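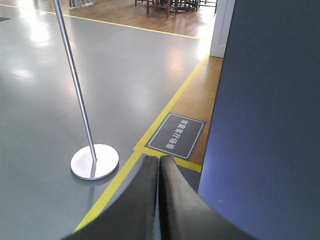 **Thread: Trernier out until when, exactly?**

**rustedico_row9** – 12 March 2018

Club statement says "a knock to the ribs." I watched him try to put his jacket on after the game and it took two trainers and most of the fourth quarter's stoppage time. If that's a knock, I'd hate to see somebody answer the door.

We have Demow away next and then the Ansah game. Who plays in the middle?

**plainoldhooker**

Sial. It has to be Babar Sial. He ran the line fine in February when everybody else had the flu.

**rustedico_row9**

He ran the line fine against a team that had already booked its vacation. I like the kid, but he tackles like he's asking for directions.
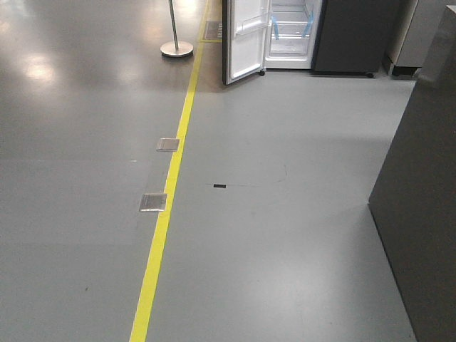 And before anyone brings up the preseason numbers, I've seen them. Preseason numbers are what you get when 15 tired men play 15 other tired men in front of 400 people and a dog. Demow will run straight at him for 80 minutes.

**leftedge_lou**

You said all of this about Trernier three years ago. I have the posts. You wanted him sold for a bag of practice balls.

**rustedico_row9**

I was young. Also, the practice balls at the time were terrible and we needed them.

**plainoldhooker**

Can we talk about why he was still on the field? He went down, got up holding his side, and played another ten minutes. The bench was right there. I was in the cheap seats and could see he couldn't lift his arm. 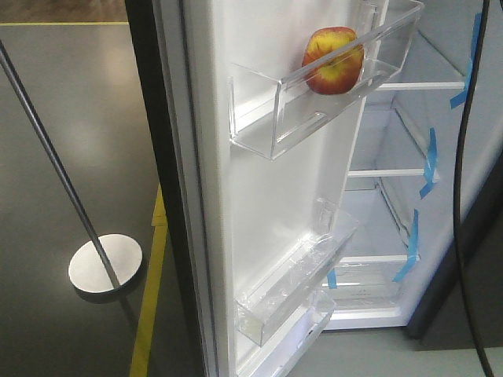
**demow_til_i_doze**

Visiting fan here, be gentle. Our coach did the same thing with our fullback last season and he missed 11 weeks. Players always say they're fine. You don't ask the player, you ask the doctor.

**leftedge_lou**

Disagree a little. He passed the sideline check, and ribs can stiffen up later. I'm not calling for the doctor's head over something I saw from 500 feet away.

**plainoldhooker**

500 feet? Where were you sitting, the parking lot?

**leftedge_lou**

Section 12. So, yes.

**rustedico_row9**

Crowd was 1128, by the way. First time over 1000 this year and we rewarded them with that second half. 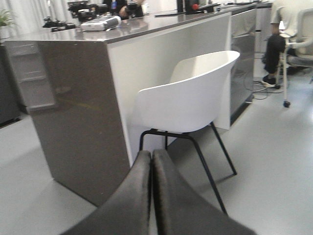
*White chair, black metal legs.*

**demow_til_i_doze**

Start Sial. Please. I'm asking as a neutral.

**plainoldhooker**

See, now I'm nervous.

**rustedico_row9**

Team sheet goes up tomorrow night. I'll be back then to complain about it, whoever's on it.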